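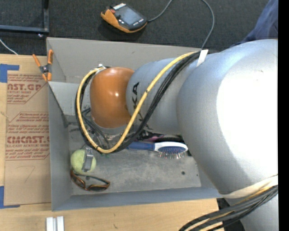 Goleck Night Bus

The Goleck Night Bus is a late bus line linking Goleck with the villages of Nuttall and Findano. I've been riding it since I was in high school, so forgive me if I get a little carried away in my corner of this wiki! It leaves the Goleck depot at 10:40 p.m. and covers 52 miles out and back, with a long wait at Findano where the driver eats.

History

The line grew out of a petition by students at Nuttall High, who had no way home after evening jobs or band practice. They were hoping for 700 signatures and got roughly 1000 (my aunt signed twice, she says). The county agreed to a trial run starting in September, and on the first night 149 people rode, most of them just for fun.

Veikko Huttunen drove it for the first few years. He let teenagers pick the radio station as far as the Nuttall turnoff, after which it was accordion music all the way, and I still know most of those tunes.

Fares and tickets

Riders under 19 pay half with a Treko card. You can get one at the depot window or the Findano library – bring a school ID, and go before 4 p.m. Cash is fine too, but drivers can't break a twenty.

See also: Goleck depot, Nuttall turnoff shelter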